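Hutschiene

Die Hutschiene, im Fachhandel meist Tragschiene oder nach ihrer Herkunft aus der deutschen Normung auch DIN-Schiene genannt, ist ein Metallprofil, auf dem elektrische Geräte in Verteilern und Schaltschränken befestigt werden. Ihren gemütlichen Namen verdankt sie dem Querschnitt, der mit etwas gutem Willen an einen Hut mit breiter Krempe erinnert. Wer zu Hause schon einmal die Klappe seines Sicherungskastens geöffnet hat, der hat mit großer Wahrscheinlichkeit auch schon vor einer Hutschiene gestanden, ohne sie zu bemerken, denn im eingebauten Zustand verschwindet sie fast vollständig hinter den Geräten, die sie trägt.

Aufbau und Maße

Die gebräuchlichste Ausführung ist 35 Millimeter breit und wird in zwei Bauhöhen angeboten, nämlich mit 7,5 und mit 15 Millimetern. Die flache Form genügt für die allermeisten Aufgaben, die hohe ist steifer und wird gern dort genommen, wo schwere Geräte sitzen oder wo hinter den Klemmen noch etwas Luft bleiben soll. Daneben gibt es eine schmale Schiene von 15 Millimetern Breite für kleine Klemmkästen sowie die ältere G-Schiene mit unsymmetrischem Profil, der man in Bestandsanlagen immer noch begegnet.

Gefertigt wird die Schiene überwiegend aus verzinktem Stahlband, das in Form gerollt wird; für besondere Umgebungen gibt es sie auch aus Edelstahl, Aluminium oder Kupfer. Viele Schienen sind in regelmäßigen Abständen mit Langlöchern versehen, was dem Monteur das Anschrauben sehr erleichtert – ein kleiner Versatz der Bohrungen lässt sich damit ohne großen Ärger ausgleichen.

Die Breite der aufgesetzten Geräte wird in Teilungseinheiten angegeben. Eine solche Einheit misst knapp 18 Millimeter und entspricht einem gewöhnlichen einpoligen Leitungsschutzschalter, ein dreipoliger belegt folglich in der Regel 3 Einheiten. Diese schlichte Rechnung ist es, die das Planen eines Verteilers so angenehm macht, weil man die Geräte verschiedener Hersteller auf dem Papier nebeneinanderlegen kann wie Bausteine.
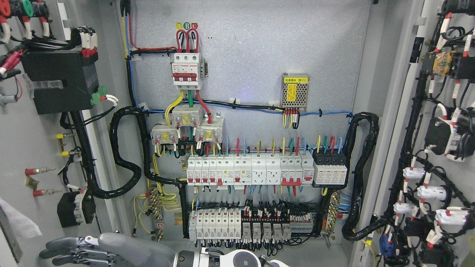
Befestigt werden die Geräte durch Einhängen und Aufrasten. Man setzt sie mit der festen Nase an der einen Kante der Schiene an und drückt sie dann gegen die andere, bis der federnde Fuß hörbar einschnappt. Zum Lösen zieht man diesen Fuß mit einem Schraubendreher zurück und schwenkt das Gerät wieder ab. Damit eine Reihe von Klemmen nicht seitlich wandert, werden an ihren Enden Endhalter gesetzt, die je nach Bauart geschraubt oder ebenfalls geklemmt sind.

Geschichte

Bevor sich die Tragschiene durchsetzte, schraubte man Schalter, Sicherungen und Klemmen einzeln auf Tafeln aus Schiefer, Marmor oder später Blech. Das war haltbar und oft auch recht schön anzusehen, machte aber jede Änderung zu einer mühsamen Angelegenheit, bei der neue Löcher gebohrt und alte verschlossen werden mussten. Im Laufe des 20. Jahrhunderts entstanden deshalb verschiedene Schienensysteme, von denen sich das 35 Millimeter breite Profil am Ende weithin behauptete. Heute ist es international genormt und wird auch in Ländern verwendet, in denen man mit dem Wort »Hutschiene« nichts anzufangen wüsste.

Eine liebenswerte Sammlung zum Thema hat der Elektromeister Bjartur Ingvarsson zusammengetragen. Sie umfasst 113 Schienenabschnitte aus Werkstätten und stillgelegten Betrieben, darunter etliche Hausprofile der Firma Oddsson, die mit keinem anderen System zusammenpassten. Gezeigt wird sie jeden Dienstag am Nachmittag im alten Umspannwerk von Flirnach, wo man die Stücke auch in die Hand nehmen darf.

Montage

Zugeschnitten wird die Schiene mit der Säge oder, was sauberer und vor allem leiser ist, mit einem Schienenschneider, dessen Matrize dem Profil nachgeformt ist. Späne und Grate sollte man gründlich entfernen, bevor das erste Gerät aufgerastet wird, und zwar auch dann, wenn es eilt. Zwischen den Schienenreihen verlaufen in größeren Anlagen Verdrahtungskanäle, die man lieber zu breit als zu schmal wählt – nachgerüstet wird erfahrungsgemäß immer.

Eine metallische Schiene lässt sich unter bestimmten Voraussetzungen auch als Schutzleitersammelschiene nutzen. Die passenden Klemmen, kenntlich an ihrer grün-gelben Färbung, stellen den Kontakt dann unmittelbar über ihren Fuß her. Ob ein bestimmtes Profil dafür geeignet ist, hängt von Werkstoff und Querschnitt ab und muss den Angaben des Herstellers entnommen werden. Arbeiten am Verteiler gehören ohnehin in die Hände einer Elektrofachkraft.

Verwendung außerhalb der Elektroinstallation

Auch Netzteile, Steuerungen, Netzwerktechnik und kleine Rechner werden mittlerweile mit passendem Fuß angeboten. Im Modellbau und in Bastelwerkstätten dient die Schiene zudem als preiswerter Halter für allerlei Selbstgebautes, wobei die Füße häufig aus dem 3D-Drucker stammen.

Siehe auch: Reihenklemme, Leitungsschutzschalter, Verdrahtungskanal, Montageplatte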